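Homside list: Re: Bamboo board next to the toaster
December 26, 2020
By Sieglinde Hinrichs

An earlier message said:
> My bamboo board has started to cup. It lies flat on the
> counter all day, near the toaster. Oil it again or replace it?

Oil first. Cupping comes from one face taking up more moisture than the other, so treat both faces and the edges equally. Mineral oil, two coats, board stood on its long edge for 4 hours between them.
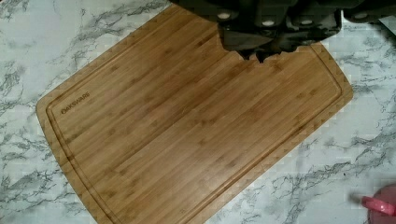 Does the juice groove need separate treatment?
Work the oil in along the strips with a folded cloth, then wipe out whatever pools after some 2 minutes.

On placement: a board left flat on stone or a stone-look top gets air on one side only. 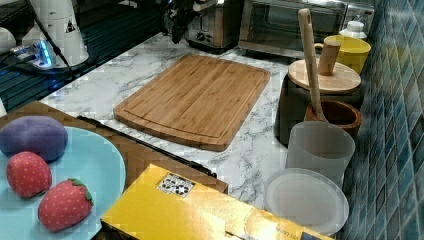
If there is no room to stand it up, turn it over every evening. I have done this since April with a Nilby board of the same construction and the bow has gone down enough that it no longer rocks. The Kohlhase wax I tried before that left a film and I stopped using it.

Heat is the smaller factor. Keep a hand's width between board and toaster, and brush the crumbs out from under both before oiling.
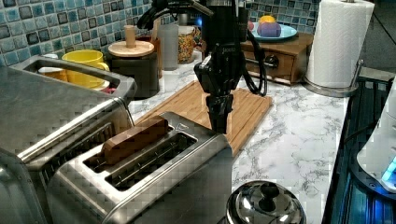
Toaster with one slice up, board behind it.

If it still rocks after the second treatment, sand the high side lightly and re-oil.

S. Hinrichs

Recent in this list:
Burance kettle, loose lid
Re: Canister lids that swell
Re: Re: Descaling intervals

Message 2674 | Contact the list owner | Back to top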